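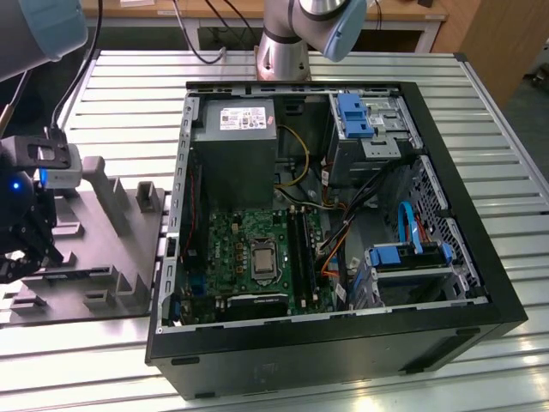
Tower on its side with the panel off. The processor is in its socket with no cooler on it.

Old Desktops at the Jolon Repair Room

Wednesday, March 25, 2020

Print this page | E-mail this page
13 shares | 5 comments

The repair room in Jolon takes in used desktop computers from homes and small offices in the Rirton area. Most need cleaning, a new drive or more memory. Some are past fixing and get taken apart for their usable parts. This gallery has one picture so far. More will be added in April as other machines come up on the bench.

Notes on the picture

The case is a black tower with a silver metal chassis. We work on towers lying flat, with the open side up, so that the board can be reached from above and screws don't fall behind it.

The power supply is the gray box with the white label. Before one of these goes back into use we copy the rating from the label onto the job sheet. Power supplies are never opened here. A bad one goes in the scrap bin whole.

The green board is the motherboard. The square silver part near its center is the processor. Old thermal paste is wiped off with alcohol and a lint-free cloth, and new paste goes on just before the cooler is mounted. Do not switch a machine on without the cooler, even for a quick test.

The long dark slots beside the processor hold the memory. We test one stick at a time, in the same slot, and write down which ones pass.

The blue plastic tabs are on the drive cage, for an optical or other 5.25-inch drive. Tabs like these get brittle with age. Press them with a thumb and don't pry them with a screwdriver. Spares are kept in the drawer marked Himeck, after the shop that gave us its leftover parts.

Cables are tied back before the side panel goes on. Check that none of them can touch a fan.

Bringing in a computer

Bring the tower and its power cord. Leave the monitor, keyboard and mouse at home unless one of them is the problem. Copy your files first if the machine still starts. Write your phone number on a piece of tape and stick it to the top of the case.

Job sheets are numbered, and the last one handed out was 588. Please keep your half of the sheet and have it with you at pickup.

Print this page | E-mail this page
5 comments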